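Classroom > Kits and Benches > Jamstead Two-Arm Club Bench

Jamstead Two-Arm Club Bench

By Sipho Mabaso, December

We get a good many letters from teachers and club leaders who have one small robot arm on a shelf somewhere, and who have found that it is wonderful for the first month and then a little lonely. One arm can pick up a block and put down a block. Two arms can pass things, steady things, get in each other's way and have to be talked out of it, and that is where a group of students really starts to argue (in the good sense!) about who goes first and why. The Jamstead bench grew out of that, and out of several years of helping the after-school club at Skallgate build its own table every fall and take it apart again every spring.

What you get is a complete walled work area with both arms already bolted to the front rail, so a new club can be moving things on its first afternoon. The season task we ship with it is called Fruit Bowl. Students teach the pair to gather fruit into a bowl and take it out again, by hand control first and then by letting the bench repeat what it was shown. It sounds gentle, and it is, but a bunch of grapes is a very different thing to hold than a block, and a round-shouldered mango has humbled more than one confident team.

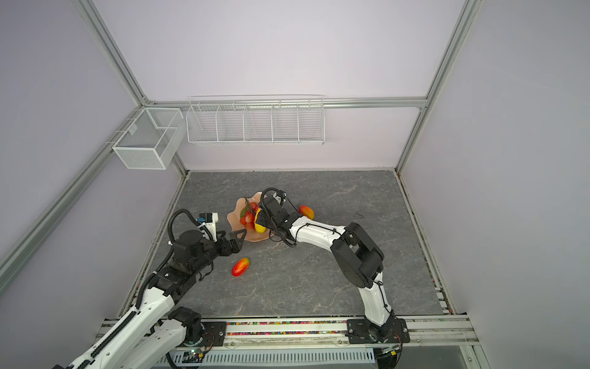
The reason we settled on fruit, after trying cups, socks and a truly regrettable week of wooden spoons, is that every student already knows how it ought to be handled. You don't have to explain that grapes are picked up by the top of the bunch or that a banana can be tipped on end. They have opinions the minute they walk in, and opinions are what you want in a club. The younger ones usually write out their plan on paper in everyday words before they touch the controls, and we have left a good-sized box for that in the student workbook.

A word about the walls, which people do ask about on the phone. Clubs meet in lunchrooms, libraries and the back halves of science labs, and the background changes every time somebody moves a chair. Plain walls in a single soft color give the cameras something steady behind the work, and they also save you from crawling under a radiator after a runaway grape. The frame is aluminum rail throughout, so anything you want to add later can be fastened to it with ordinary hardware. If your students want to hang a shelf and make a second task out of putting the groceries away, let them!

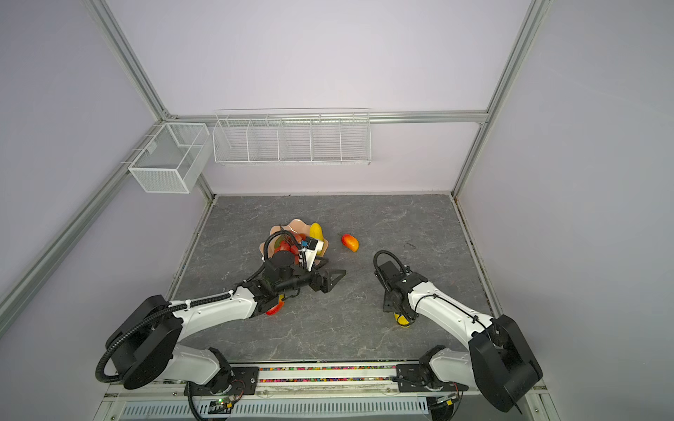 Teaching two arms to share a table is the heart of the course, and we give it more room in the workbook than anything else. Most teams begin by drawing a line down the middle and telling each arm to stay home, and that works nicely until the bowl is on one side and the piece they want is on the other. So in the fourth lesson we ask them to split the work by job. One arm can tend the bowl, with its open jaws over the fruit, while its partner comes down above a yellow piece out on the tabletop, and neither has to wait for the other. Once a team has that arrangement running, we ask them to swap the jobs and see which of their steps still make sense. Plan on a noisy session — ours always are.

Each arm carries its own wrist camera, and the students can pull up either view while they practice. We suggest seating two students per arm, one driving and one watching the camera view and calling out what they see. It keeps more hands busy, and the watcher very often becomes the better driver when the seats change. With a club of 15 you will want a rotation sheet, and there is one at the back of the leader guide that you are welcome to copy.

What comes with the bench

Two arms with two-finger grippers and wrist cameras, mounted
Walled work area on an aluminum rail frame
Fruit Bowl set with scalloped bowl and assorted fruit
Leader guide with 13 lesson plans
Student workbooks, one class set
Spare finger pads and a bag of cable ties

You will need to supply a sturdy table, a computer for each arm and a wall outlet you don't have to share with the microwave. Please set the table where students can get to the front and one side, and keep sleeves and long hair back while the arms are powered. The leader guide has a short safety talk for the first meeting, written to be read aloud.

For clubs that like a contest, the Mokisgate Spring Table is open to any school using this bench. Teams are scored out of 100, with points for fruit placed in the bowl, points for using both arms and a generous handful for the team notebook, including the pages where things went badly. Judges read those pages first. Entry forms are in the leader guide.

Repairs and replacement parts are handled by our friends at Laitinen, who have looked after our arms from the beginning and are very patient with students who call in themselves. Have the number from the underside of the base plate handy when you call. For a price on a single bench, or on a pair if you have two groups meeting at the same hour, write to us with your school's name and the size of your club and we will send a quote along with a sample lesson.

Contact Jamstead Classroom | © Jamstead, all rights reserved | Back to top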